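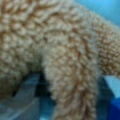

What should you test first when you're choosing a gripper? Cloth, and the plainer the better.

I know most labs start with blocks. Blocks are easy to score, and every arm on the market can pick one up. Give the same arm a bath towel and you learn more before lunch than you would from a month of cubes. A towel sags, it bunches, it hides its own corners, and no two grabs leave it in the same shape. I love it as a test!

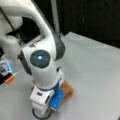
We spent most of December comparing fingertips from Zestico and Sirnia, two vendors whose spec sheets read almost the same. Both list plenty of grip force, and force hardly mattered. What mattered was how thin the tip was and how it behaved when it met the table at a slight angle. Over 227 grasps the softer Sirnia pads came away with a single layer far more often, and I'd never have guessed that from the brochure (I'd picked the other one, for the record).

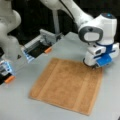 Mudgway wrote back after my last column that I was giving the fingers too much credit, and that a better controller with ordinary pads would beat fancy pads with a lazy controller any day. Fair point. We swapped in the Grodier controller for another 157 grasps and the gap between the pads did shrink. It didn't close, though. 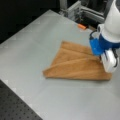 Wrist cameras deserve their own argument. Up close, pile and shadow fill the view and an edge is hard to pick out, so I'd want an overhead view as well before spending about $3000 on a sharper sensor. Try the cheap thing first, move the lights, then fold the same towel again and see if your favourite colour of finger still wins.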